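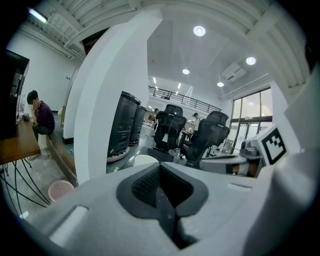 Photo credit: Piltside project group

Talk, Quiet and Shared Space: A Study of Noise in the Atlow Workroom

Second-year project report, Built Environment and Society
Submitted by the Piltside project group

Summary

This report presents the findings of a student project on everyday noise in a large shared workroom. The project was carried out in March at the Atlow building, where study groups, small firms and short courses use the same open floor. Sound levels were logged at fixed points over two weeks, and regular users were asked to complete a questionnaire. The group found that the overall level of sound was a poor guide to how far people were disturbed. Complaints were most closely linked to speech that could be understood from another desk. The report makes four recommendations, none of which involves building work.

1. Background

Open workrooms are cheap to run and easy to rearrange. Complaints about noise are common in them, and the Atlow workroom is no exception. The comments book kept at the entrance was made available to the group at the start of the project, and noise was the subject raised in it most often, ahead of heating and the shortage of sockets.

Earlier coursework on the module had treated noise as a question of loudness only. The group wished to test whether this was adequate. A room may be fairly loud and still be easy to work in, while a single telephone call in an otherwise silent room can stop everyone at nearby tables from reading.

The project asked three questions:

How does the sound level in the workroom change during the day?
Which kinds of sound do users find most disturbing?
Do users change where or when they work as a result?

2. The site

The workroom has a floor area of almost 900 square metres and is let by the desk, by the table and, for courses, by the section. There are no fixed partitions between the sections. A smaller room known as Deka, on the same corridor, is reserved for meetings and was included for comparison. Its door was kept closed during all logging periods.

Bookings are handled by the front office. The booking sheet records the section and the hours but not the type of activity, and this proved to be a limitation later in the work.

3. Method

Sound levels were logged at 11 points in the workroom and at one point in Deka. The meters were lent by the department and checked against one another before use and again at the end. Each was placed at seated ear height, away from walls where possible. Readings were taken at set intervals between 8.30 am and 6 pm. After the removal of faulty entries, 2206 readings remained. Most of the faulty entries came from one meter with a loose battery cover, which was taped shut on the fourth day.

Readings were grouped into three bands, called low, middle and high, using the limits given in the module handbook. The group entered them into Mussa, the spreadsheet template used for all second-year projects, so that the results could be compared with those of other years.

The questionnaire was left on paper at the front office. It asked how often respondents used the room, which sounds disturbed them and what they did about it. A total of 40 completed forms were returned. Respondents could tick more than one sound and could add remarks. No names were collected.

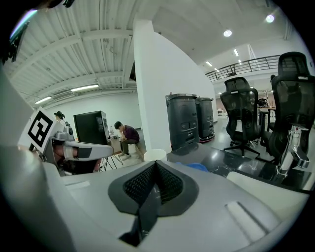
Figure 2. Inside the workroom.

4. Results

4.1 Sound through the day

The workroom was quietest before 9 am. Levels rose steadily through the morning and reached the high band most often shortly before lunch. A short drop followed, and the afternoon then settled in the middle band. After 5 pm the readings became uneven, with long low periods broken by brief peaks as people packed up and left.

Differences between sections were smaller than the group had expected. The points closest to the entrance gave more high readings than the rest, but the difference almost disappeared in the afternoon. Deka stayed in the low band except when a meeting was in progress.

4.2 What users find disturbing

Conversation at neighbouring tables was ticked more often than any other item. Telephone calls came second. Chairs being moved, doors and the coffee machine were all ticked far less, although the coffee machine produced some of the highest single readings in the data.

The written remarks help to explain this. Several respondents stated that they did not mind a general murmur. One wrote that "the middle of the morning is fine because it all blends together". Another described the early evening as the worst part of the day — the time when the meters showed long spells in the low band. Two remarks concerned one-sided video calls, which were said to be harder to ignore than a conversation between people who are both present.

4.3 What users do about it

Headphones were the most common response. A smaller group of respondents moved to another table, and a few said that they came in earlier. Very few had ever asked another user to be quieter. Most of those who gave a reason said that they did not know whether there was a rule.

5. Discussion

The results suggest that a steady level of background sound can make shared work easier by masking speech. When the room empties, the masking is lost and single voices carry further. This would account for the mismatch between the readings and the remarks about early evening. It should be treated with care, as speech clarity was not measured directly.

The lack of a known rule also appears to matter. The house notes supplied with each booking ask users to be "considerate" and say nothing about calls.

Some weaknesses should be recorded. Users who are unhappy with noise may have been more likely to fill in a form. The booking sheet did not allow readings to be matched with types of activity. Two weeks in one month cannot show how the room behaves in summer, when the windows are open.

6. Recommendations

The group recommends that the front office:

— set aside one section for calls and group talk, as far as possible from the desks let by the day;
— allow short calls to be taken in Deka when it is not booked;
— replace the word "considerate" in the house notes with a plain statement on calls;
— add a column for type of activity to the booking sheet.

A copy of this report has been sent to the Atlow front office. The readings and the blank questionnaire are held with the module files at Piltside and may be used by next year's groups.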